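Why Are Plates Round?
25 Nov 2022

I was washing up last night when a question popped into my head and would not leave. Why are plates round? My table isn't round. My sandwich isn't round. The cupboard where the plates live is definitely not round, and there are wasted corners all over it! So I dried my hands and went looking for answers, and I found quite a lot of them.

Let's start with mud. Well, clay, but clay is really a very fine, sticky kind of mud that keeps its shape when you squash it. Long ago people made bowls and dishes from clay by pinching it with their fingers, or by rolling it into long snakes and coiling the snakes around and around. (You can try this with modeling clay. My snakes always come out fat at one end.)

Then somebody had the clever idea of putting the clay on a flat disk that could turn. We call that a potter's wheel, and people were already using wheels well over 4000 years ago. If you hold your hands still on a lump of clay while it spins, every side of the lump gets the same push. What shape do you get? A round one, every time. To make a square plate you have to do something else, like pressing a slab of clay into a mold.

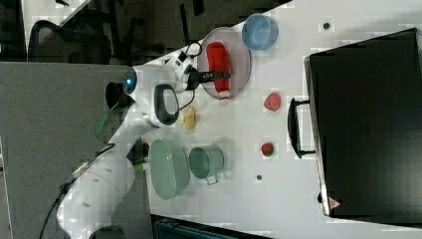 So round was the easy shape for a potter. There is a second reason too, and it has to do with corners. Corners stick out, so they are the first thing to bump against a tap or a shelf. A bump that a round edge might shrug off can knock a chip right out of a corner. I have one square dish at home and three of its corners are chipped. The fourth one is waiting its turn.

Corners can be trouble while a plate is being made, too. Wet clay shrinks as it dries, and the parts that stick out tend to dry faster than the middle. When one part shrinks ahead of another, the clay pulls against itself, and it may bend or crack. A round plate still dries from the edge inward, but at least it does it evenly all the way around. 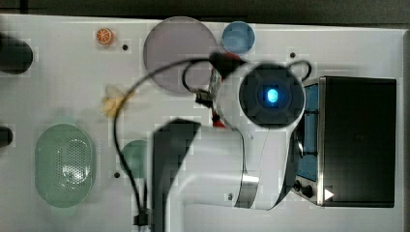
A robot arm over a white tabletop, seen from directly above.

After drying comes my favorite part — the fire! Clay goes into a special oven called a kiln, which gets far hotter than the oven in your kitchen. The heat changes the clay for good. Dry clay will go soft again if you drop it in a bucket of water, but fired clay never will. That is why people can dig up pieces of very, very old dishes and still see the finger marks on them.

Most plates go in the kiln more than once. In between, they get a coat of glaze, a runny mixture that looks a bit like thin paint. In the kiln it melts and turns into a layer of glass. Plain fired clay can be full of teeny holes that soak up gravy. Yuck! The glaze closes them up, so the gravy stays on top until you wash it off.

In February I went to the Katater, a little pottery museum on Dekker Street in Dravton, and they have 687 plates on the walls. I walked past every single one. Some have fish on them, some have ships, and one has a very cross-looking goose. My feet hurt by the end, but I was happy. 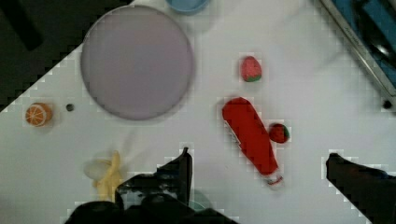
Have you ever looked closely at the rim of a plate? Some rims are wide and flat, with room for flowers or stripes or a cross goose. Others are hardly there at all. The big plate in the photo is one of those, with a thin rim just a little darker than the pale color of the rest. A raised rim helps keep sauce from sliding off into your lap, and it gives your fingers something to hold when the middle is hot or messy. It can make the plate stiffer as well. Take a sheet of paper and hold it by one side, and it flops. Fold up the edges and try again — much less floppy!

Now turn a clay plate over (an empty one, please). You will probably find a ring underneath that it stands on. Potters call it the foot. A plate with a foot ring only touches the table along that ring, so it doesn't need to be perfectly flat everywhere else. Sometimes the foot feels rough, and that's a spot where the glaze was wiped away. Melted glaze is sticky stuff, and a plate with glaze on its foot could get glued to the kiln shelf.
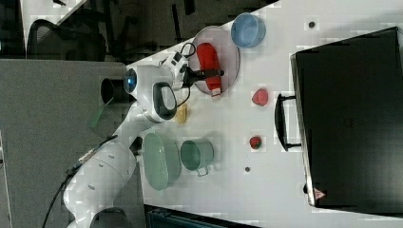

These days lots of plates are made by machines. At the Wotano pottery, just outside Dravton, one machine presses out 300 plates an hour. It could be set up to make squares or triangles if people wanted to buy them. Mostly they don't, and I think that's partly habit. We are used to round plates, so round plates look right to us.

Plenty of plates aren't round, of course. Ovals are good for fish, and long thin ones are nice for sushi. In parts of India people eat from banana leaves, and there's no washing up afterward, which sounds great to me.

If you want to try something at home, cut two shapes out of cardboard, a circle and a square, and spin each one on the tip of a pencil. Watch the edges. The circle's edge seems to stay in the same place the whole time, and the square's corners whirl around and make a blur. Then think about your hands being there, all covered in wet clay.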